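# Sorting the small stuff: a conversation about sachets, bins and bench space
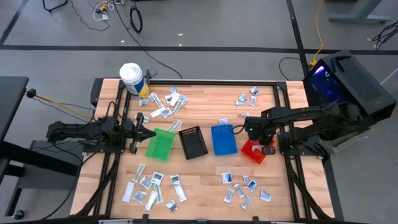 The packing supervisor at Cudell has spent most of her working life on items that weigh less than a coin. Her department handles sachets: condiments, sweeteners, cleaning wipes, drying agents, single doses of powder. They arrive mixed and leave sorted. Her standard bench layout puts four containers in a line across the middle of the work surface, green, black, blue and red, with the unsorted packets in a loose pile toward the back corner beside the wipes canister. She has kept that order through two changes of building.

"People ask why the pile isn't in the center," she said. "If the pile is in the center, every move crosses another move. Put it at one end and the travel goes in one direction. The far bin gets the category you see least."

The interview took place in her office, which overlooks the sorting room. She asked that the piece use her job title only. The questions began with the containers.

She does not want them to match. A green bin with solid sides holds long, narrow sachets well, in her experience, but a long sachet can also bridge the rim and stay there. A slotted basket lets dust and loose granules fall through, and the bench underneath has to be wiped more often. A shallow tray shows its contents at a glance and overfills quickly. Each has a fault, and she assigns categories according to which fault does the least harm.

"Powder goes in the slotted one," she said. "If a packet has a bad seal I want the powder on the bench, where I'll see it. In a closed bin it coats the rest and I find out a day later."

Packets lying on a rim are her most common error. Her rule is that a packet on a rim has not been sorted. It goes back to the pile and is handled again from the start, including a check of the label. A nudge into the bin is faster but skips the check.

The department works in lots of 500 packets. That figure came from Nalla, the software the company uses for stock records, which closes an entry at 500 unless someone overrides it. She considered a larger lot and decided against it. A sorter who loses track inside a lot has to recheck all of it, and 500 is already a long recheck. Three errors in a lot send it back. The worst on file is lot 1771, which had to be sorted again in full after two sachet types with near-identical printing were delivered in the same carton.

"Both white, both with green ends," she said. "Same length. The only difference was one line of text. We changed the procedure after that. You read the label. You do not read the color."

She was asked whether bin color causes the same trouble.

"It can. A new person wants to put green-ended packets in the green bin. It feels right. So in the first week I give them a layout where that is wrong."

On work surfaces she has firm opinions. She prefers a pale wood top to white laminate, which hides white packets, and to stainless steel, which hides silver ones. The strips in a butcher-block top also give the eye something to line up against. The drawback is the joints. Fine powder settles there, and a dry cloth moves it along the strip without lifting it. The bench is wiped with a damp wipe, along the grain, at the end of every lot. The canister stays on the bench at all times. When it was kept on a shelf, wiping was skipped.

Raised edges are a separate matter. Her older tables, bought from Ríos, had none, and packets went over the side through the day. A rail on all four sides stops that. It also collects packets in the corners, so a corner check was added to the closing routine.

That routine has seven steps and takes place at the end of the afternoon. The supervisor listed them from memory: clear the pile, check the rims, check the corners, lift each container and look under it, record the lot, wipe down, set the containers back in order. The fourth step was added last. Flat sachets slide under a light basket easily, and a tilted bin is often sitting on one.

A trial of deeper containers from Cluseletti is planned for December. She expects fewer rim errors and slower checking, and has asked for one set only.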